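22 juin 2018

Je reprends ce carnet que je n'ai pas ouvert depuis février, honte à moi ! Matinée entière sur la traduction du roman, page 388 sur 406, et je bute encore sur le mot « Leone » : prénom, bateau, ou les deux ? Triin penche pour le bateau. Moi je ne penche plus pour rien, j'ai mal à la nuque.

À midi j'ai appelé Chiến pour lui lire le passage de la tempête (cinq fois, le pauvre) et il trouve que « la mer grondait » fait dictée de CM2. Il a raison, zut. J'ai mis « la mer cognait » – à revoir demain, à tête reposée.
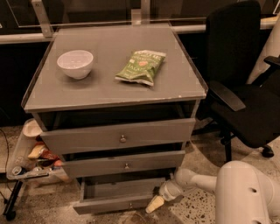

Le caisson gris, le petit bol blanc et le paquet vert.

Après-midi plus molle. Relu le chapitre 5, enlevé une montagne d'adverbes, puis j'en ai remis deux parce que ça boitait. L'éditrice de chez Pomgate veut une note de 1000 signes sur l'autrice et je n'ai toujours que la première phrase, qui est moche. Triin m'a promis de relire tout ça avant de partir chez sa mère.

Ce soir, soupe, et un vieux film que je connais par cœur. Penser à rendre les dictionnaires à la bibliothèque !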